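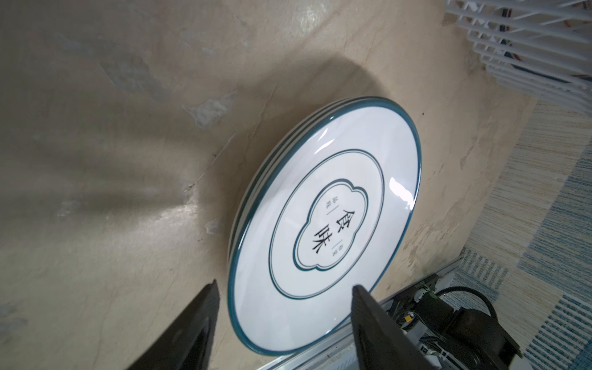

Saturday, evening

I slept late and then I decided that today the plates will get their order. They have been on my mind since I moved to this flat above the Bickerstaff laundry. In my old kitchen each plate had its place and my hand found it without looking. In the new one I still open the wrong door every morning.

I began with the teal ones. I like them more than the fine set from Cletetti, which I keep wrapped in newspaper and use maybe two times in a year. The teal ones are for every day. One of them has two big characters in the center, 食味, the taste of food. Another says 該吃飯了, it is time to eat, in red, and under it there is an orange sun. When I eat alone I take this one, because it is a little like being called to the table.

I tried first to keep them all in a pile, but then the one I want is always at the bottom. So now I want them standing. The white wire rack is good for this, it has curved dividers and the plates lean on them a little. 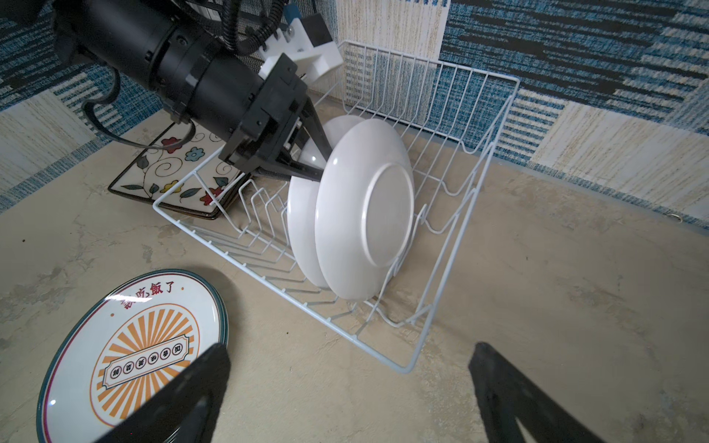
The plain white ones can stay in the rack also between meals, I use them for bread and for everything. The tray with the red, yellow and blue flowers I would like to hang on the wall, but I have no nail and I am afraid of the landlord. I looked at a plate shelf from Faditz in the shop on the corner. It costs 45 and the bigger one costs 69. For the bigger one I could buy a lot of soup, so I came home with only a sponge.

After lunch I wrote down what goes where, on the back of an old Workis envelope – bowls low, plates in the middle, glasses high. My back was hurting and I made tea.
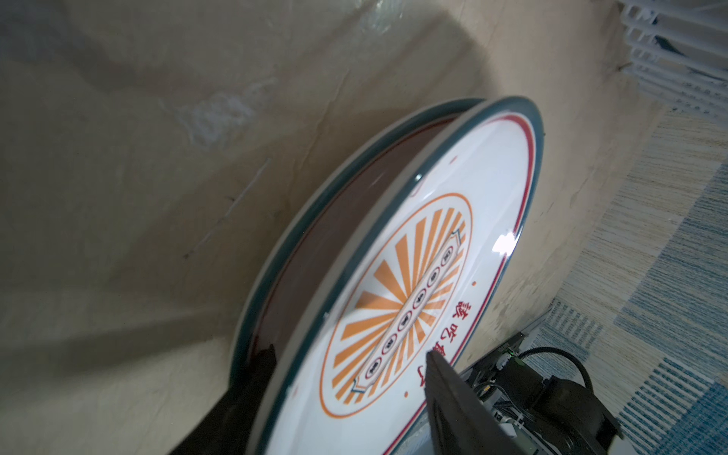

Can the plates with the printed pictures stand against each other without damage?

I think a piece of thin cloth between them is safer, so I will cut up the old pillowcase tomorrow. Now I am going to cook rice.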